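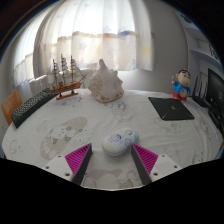

Page last changed: October

I have been wanting to write about jigsaw puzzles for ages, and now that I've finished the monster I finally can. 1,000 pieces! A harbor at dusk, made by Grestau, and so much of it is dark blue water that I dreamed in dark blue for a week.

I used to think puzzles were for rainy vacations and people with a cold. Then my neighbor Custódio Figueiredo handed me one over the fence (a lighthouse, 95 pieces, meant for kids I'm pretty sure) and said to give it back when I was done. I did it in one sitting and went straight over to ask for another. He has a whole closet of them, and he writes the month he finished each one inside the lid in pencil. I do it too now.

What I love most is the way your eyes change. On the first evening every piece of sky is the same piece of sky. By the fourth or fifth you pick one up and think oh, you're from the left side, near the mast, and you're right! I have no idea how that works. It feels like getting to know a neighborhood.

The harbor took me 11 evenings. I do the border first, like everybody, then anything with writing on it, then the boats. The water I left for the end, which was a mistake, and next time I'm going to do a little of the hard stuff every night so it doesn't all pile up.
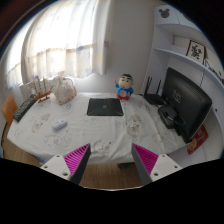 Cardboard or wood?

I've tried both and I keep going back to cardboard. Antoniuk makes a wooden one with pieces shaped like birds and keys and teapots, and they are a joy to hold, they really are, but I rush through it because I want to see all the shapes. With cardboard I slow down. Okard is my favorite for the fit. You can lift a whole corner by its edge and it hangs on! The Narkthorpe ones have nicer pictures (there's a greengrocer's window I'd happily frame) but the pieces are a bit loose and one good sneeze will set you back.

Sorting trays are worth having. I got by with dinner plates for a long time, and then we needed the plates. Mine stack, so at ten at night I can put the whole mess away and still know which tray is rooftops.

I don't glue. I know some people do, and a framed puzzle can look great, but I like breaking it up afterward almost as much as building it. There's that crumbly sound when it folds over the edge of the board and goes back into the box in big floppy chunks. 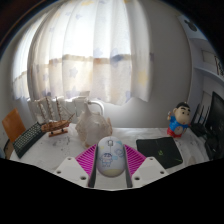
I've also started swapping, and if you only take one thing from this post, please try it. There's a shelf at our library where you leave one and take one. I left 2 landscapes and came home with a pile of painted buttons, no picture on the box at all, just the title. I opened it last night. So far I have one whole side of the border and a very good red button.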